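Ticket: Contact form on Steltside site sends everything twice, except when it sends nothing
Opened by: Soledad Gaete
Assigned to: Mesfin Tesfamariam
Priority: High (was Low, was Urgent, see below)
Status: Closed

Soledad Gaete wrote:
The contact form on the Steltside shop site has started sending every message twice. Customers get two thank-you emails and we get two copies of whatever they were cross about. On Safari it sends none at all and the button just goes grey. I have set this to Urgent. The new site went live on Thursday and I was told it was finished.

Mesfin Tesfamariam wrote:
Thanks Soledad. Three questions. Does it happen if you're logged out? Has anybody installed or updated a plugin since launch? And is the grey button grey for good, or does it come back if you wait?

Soledad Gaete wrote:
Logged out, yes. Plugins, no. I waited while I made a coffee and it was still grey when I got back.

Mesfin Tesfamariam wrote:
Going through the server log now. The doubles arrive 2 seconds apart, every time, so I don't think it's people clicking twice. Customers aren't that punctual. Changed to Low while I look, as the orders themselves go through a different route and are fine.

Soledad Gaete wrote:
Please don't change it to Low.

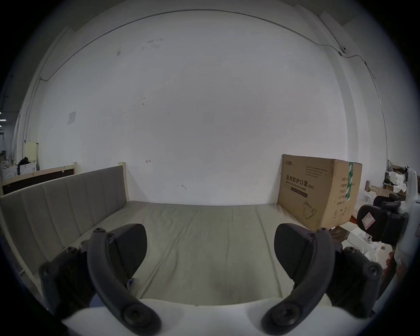 Mesfin Tesfamariam wrote:
Changed to High, as a peace offering.

What I've tried so far:
Cleared the page cache. No change.
Cleared the other page cache, the one the host runs and doesn't mention. No change.
Switched the theme back to the plain one. Form sends once. Everything looks dreadful, but it sends once.
Switched our theme back on. Twice again.

So it's something in our theme, which narrows it down to the bit we wrote. I've asked Bram, as his name is at the top of the file.

Bram Peeters wrote:
My name is at the top of the file because I copied the file from the Navberg job. The form script is the one Wim did for them. It worked perfectly there and I'd be surprised if that was it.

Wim Mulder wrote:
It worked perfectly at Navberg because Navberg had one form. Steltside has the form on the page and the same form again in the footer, both with the same id. The script goes looking for the form, finds it, attaches itself, then the footer loads and it does the whole thing over. There was a comment in the code warning about this.

Bram Peeters wrote:
The comment says "careful here".

Wim Mulder wrote:
Yes. 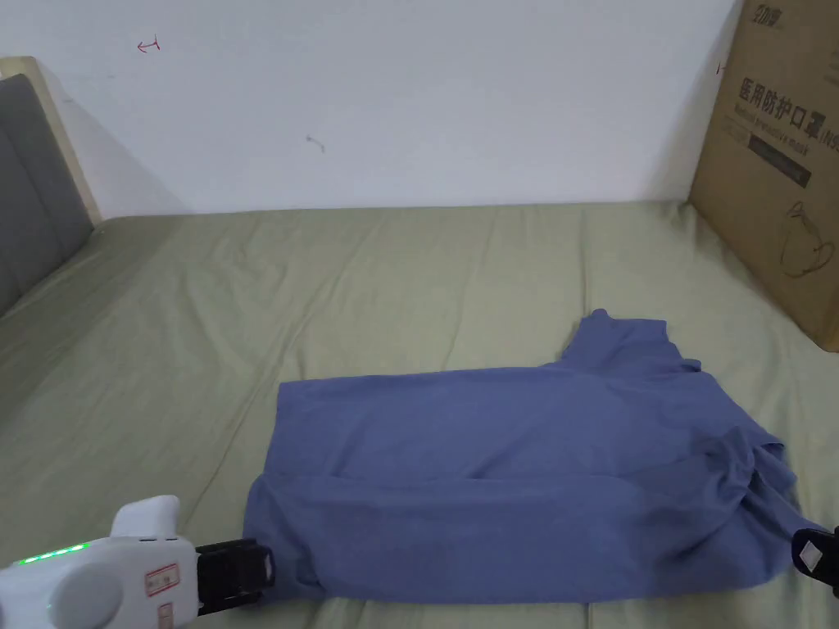

Mesfin Tesfamariam wrote:
Confirmed. I've given the footer form its own id and the script now checks whether it's already attached before having another go. On staging I sent 12 test messages and received 12. Soledad, you may see a few in your inbox with the subject "potato". Please ignore them.

The grey button is a separate matter. The script greys it out while it waits for the spam check to answer, and on Safari the answer never comes. I've set the spam check to give up after 800 milliseconds and show a proper error with the phone number in it.

Soledad Gaete wrote:
A proper error is still an error. I would like the form to work on Safari. Wouter De Haan from De Haan uses an iPad for everything and he is our biggest account. He has now rung me to say the form is broken, then rung again to tell me what he'd wanted to put in it.

Mesfin Tesfamariam wrote:
Fair. It's the content blocker. The spam check is loaded from Geltach's address, and the blocker takes one look at it and shuts the door. I've moved the script on to our own server so it comes from the same place as the page. Could Mr De Haan try once more?
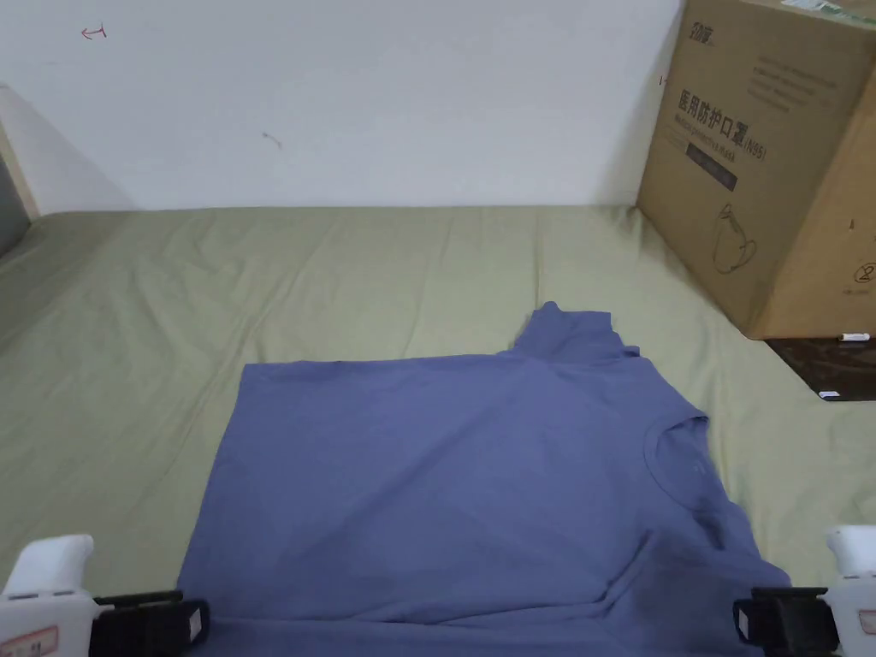
Soledad Gaete wrote:
He has tried it. One message arrived, once. It was about the colour of the menu, which he doesn't like. I'll open another ticket for that.

Mesfin Tesfamariam wrote:
Pushed to live, 23 Jun 2018. Notes for whoever picks this up next:
The form script lives in the theme folder, under "old". It is the current one. Please don't delete "old".
If you add a third form, give it a different id.
The self-hosted spam check won't update itself. Reminder set for October to fetch a fresh copy.
Wim's comment now reads "careful here, two forms, see ticket".

Bram Peeters wrote:
Can my name come off the top of the file?

Mesfin Tesfamariam wrote:
No. Closing.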